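Vudora Hard Water Notes

Version 4 of the text collection

Overview

Vudora is a collection of short written reports on limescale, water hardness and fixture maintenance in rented apartments. Tenants in the Lullotville district wrote the reports in free text. The collection was put together for work on plain-language maintenance guides and has since been used for keyword search and topic sorting.

The release holds 700 reports. Each report is one record. A record covers one fixture in one apartment, and an apartment can appear in more than one record.

Contents

reports.csv: the main table, one row per report
fixtures.csv: lookup table for fixture codes
glossary.txt: terms used by tenants and their standard equivalents
splits/: row lists for the training and test portions
CHANGES: differences between versions

Fields in reports.csv

report_id: string, unique
fixture_code: string, joins to fixtures.csv
room: one of kitchen, bathroom, laundry, other
strip_reading: hardness class from the paper test strip, 1 (soft) to 4 (very hard)
cleaner: free text, what the tenant used, may be empty
interval: free text, how often the tenant cleans the fixture
body: the report itself, up to 300 words
lang_flag: set to 1 if the report was translated into English

Strip readings are classes. Do not average them. The strips were read by eye in home lighting, and classes 2 and 3 are often confused. Where a tenant wrote down both, the higher one was kept.

Collection

Tenants received a paper form and a pack of test strips. They were asked to run the cold tap for a short time, dip the strip, and compare it with the printed chart. The written part asked what the deposit looked like, where it built up first, and what had been tried against it. Forms were typed up in June and checked once against the originals.

A smaller group of reports came from Bragança and was written in Portuguese. These were translated by hand. The original text is not part of the release.

Cleaning and normalization

Spelling was left as written in the body field. Cleaner names were lowercased and trimmed. Product names were replaced with the class of product (acid spray, cream cleaner, vinegar, dish soap, other). Apartment numbers, phone numbers and names were removed. Records with no strip reading were dropped.

Duplicate forms were matched on body text only. Two tenants in the same household sometimes described the same faucet in different words, and those pairs are still in the table.

Fixture codes

Codes have two parts, a room letter and a type. B-FAU is a bathroom faucet, K-FAU a kitchen faucet, B-SHW a shower head. Finish is recorded in fixtures.csv as chrome, brushed, matte, painted or unknown. Matte finishes are split out because tenants describe deposits on them in different terms: "chalky" and "gray film" are common for matte, "spots" for chrome. Both sets of terms are listed in glossary.txt.

A bathroom sink with a faucet in matte black, next to a soap dish and a pump bottle, would be entered as B-FAU with finish set to matte. The dish and bottle are not coded. 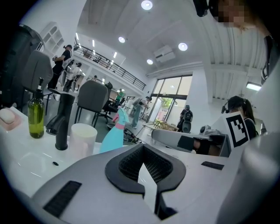 Known limitations

The sample is not random. Tenants with visible scale were more likely to return the form.
Shower heads are underrepresented.
The interval field mixes units ("every week", "when it looks bad") and has not been parsed.
Cleaner classes say nothing about concentration or contact time.
The collection should not be used to judge the quality of a public water supply.

Loading

The CSV files are UTF-8, comma separated, with a header row. Line breaks inside the body field are quoted. Some spreadsheet programs convert report_id values to dates on import; set the column to text first.

Related material

Jindia, a companion set on kettle and boiler scale, uses the same strip classes but different fixture codes. The two tables can be stacked after renaming fixture_code to item_code.

License and corrections

Free for research and teaching use with attribution to the Vudora project. Send corrections with the report_id, the field name and the proposed value. Accepted changes are listed in CHANGES at the next version.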